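Home Robotics Help > Grippers and Handling

Gripper reports a good grasp on soft items when it has almost nothing

Posted by Carys Foulkes, January 6, 2026

We have a two-arm setup working on laundry loading: pick a soft item out of a basket, bring it to a front loader, put it in. Grasp control is the Pluvon package, version 3. Since an update in November it tells me it has a secure hold on nearly everything fluffy. Sometimes it has a fistful of fur and no body. The item sags, swings, and every so often ends up on the floor while the arm carries on to the door as if it were still holding something.

The log says "grasp confirmed, 87" each time. I don't believe that number. It reads 87 for a towel, 87 for a teddy bear, and I once got it with the fingers closed on a sleeve and nothing else. Support at Purno told me to recalibrate the fingers. I did that, 3 times, and I can't say it changed anything. Before I spend more of my life on calibration I'd like to hear from someone who has fixed this.

Both of these are with the bear, which is the worst of the lot: 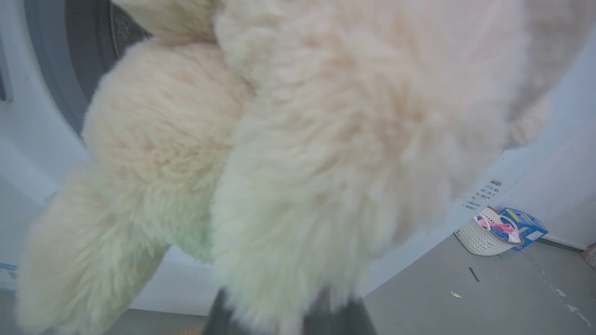
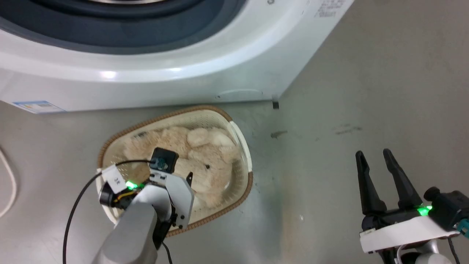 Replies

Nicanor Vidal

You're right not to trust the number. On my unit the confirm value comes from finger position and motor current at the moment of closing, and then it's never checked again. Long fur squashes down, the fingers stop short of fully closed, current goes up, and the software calls that an object. Whether there is any bear behind the fur is anyone's guess.

Things I would try, in this order:

Turn on the hold check during the move, if your version has it. Mine was off by default.

Log the current every step from lift to door. If it drops and the arm keeps going, you have your fault in writing, and Purno will have a harder time sending you back to calibration.

Lift a little, wait 5 seconds, read the finger gap again. If it has shrunk, put the item down and regrip deeper.

Also make the arm stop when the hold is lost. At the moment yours is heading for a machine door with no idea what it's carrying, and I wouldn't stand next to it with that switched on. I don't promise any of this cures the bear. Mine still loses fleece now and then.

montoya_bench

Just buy the Kusier finger pads. They cost a bit but they grip anything. Never had a drop since.

Carys Foulkes

Anything? I'll believe it when I see a log. The pads don't alter how the software decides it has hold of something, so I'd expect the same 87 with a nicer grip.

The hold check was off here too. I've switched it on and set the arm to stop on a lost hold. Leaving this open until it has done 3,000 picks.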